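**Build group, workshop meeting — March**

Present: Adom Agbeko, Augustina Frimpong, Suren, Alhassan
Apologies: none

**1. Last meeting.** Notes accepted. The Mavwood order is still open and moves to item 4.

**2. Hand-held grippers.** Alhassan has reprinted the trigger link with thicker walls. The old one cracked at the pin hole twice. The group agreed to keep the current finger length until both units have had the same amount of use. Suren asked for the screws to be one size throughout — agreed for the next set.

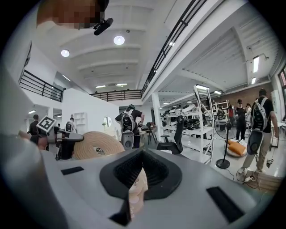

*Minutes: Augustina Frimpong, workshop secretary*

The light-gray body with the black ribbed cup stays as the reference unit. Adom would like a softer rubber for the cup and will bring two samples. The white marker on top of the gripper should be fixed with screws, as tape lifts at the corners.

**3. Recording.** Suren's log stands at 2,840 grasps, of which 2,357 are usable. Most of the rest were lost to a bad clock setting, now corrected. Sessions are limited to 30 minutes each until the new straps arrive.

**4. Spending.** Mavwood quoted for 4 bearing sets. Cladon has the same part with a longer wait. Agreed to buy from Mavwood.

**5. Floor.** Cables to be coiled and put away after use. Power strips stay along the wall.

**Actions**

- Adom — rubber samples
- Alhassan — screw list, spare trigger links
- Suren — check clocks before each session
- Augustina — place the Mavwood order

Meeting closed. Next one in April, same room.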